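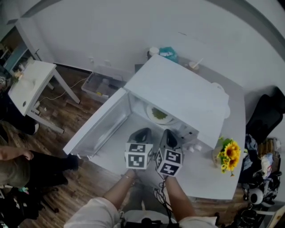 A plate of green food in the little white oven, with sunflowers next to it on the table.

The woman who cooks at the Jirnham studio has never had a proper kitchen there. She has a white table, a microwave with two knobs and one socket she trusts. For five years she has made lunch on it for whoever is in, and she agreed to talk to us about how that works.

"People hear microwave and think of ready meals," she says. "I hardly do those. I do vegetables, because they're quick and they come out a good colour."

Her method is short. The greens go on a round plate in a small pile, towards the back, with a spoonful of water if they look tired. She gives them two minutes, looks, and gives them another if they want it. She doesn't salt them until they are out.

"The mistake is filling the plate," she says. "A big heap goes soft on the outside and stays raw in the middle. I'd sooner do three small plates than one large one."

She used to work in the canteen at Agbeko, where there were 13 of them on a shift and a steamer the size of a wardrobe. She doesn't miss it much, although she would like a tap nearer than the end of the corridor.

The table has other things on it besides the cooking. When we visited there were sunflowers in a clear vase, and a white cup and a teal bag behind the oven. She is relaxed about that. "It's a table. People put things on tables. I ask them to leave me room for the door - it opens to the left, so that side has to stay clear."

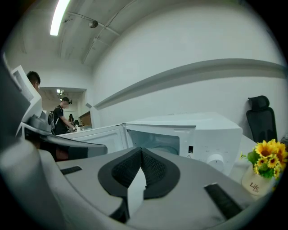 The microwave with its door open, showing part of the turntable and a round white knob.

She prefers knobs to buttons. The last one she had was a Zadent with a touch panel, and it stopped answering to wet fingers within ten months. "You turn a knob and you know where you are. My mother's had the same thing and it outlived two cookers."

Cleaning takes her five minutes at the end of the day. She heats a bowl of water with a slice of lemon, leaves the door shut for a bit and then wipes round the inside with a cloth. The turntable comes out and is washed in the sink. She goes over the rim of the opening as well, where crumbs collect and stop the door closing properly.

Would she swap it for something bigger? A friend has offered her a Tereo combination oven, nearly new, for nothing.

"I measured it," she says. "It would take up half the table and I'd have to move the flowers. I said I'd think about it, but I've had since July to think and I haven't rung her."

Lunch is at half past twelve, and she puts the first plate in at 11 if there are a lot of people to feed.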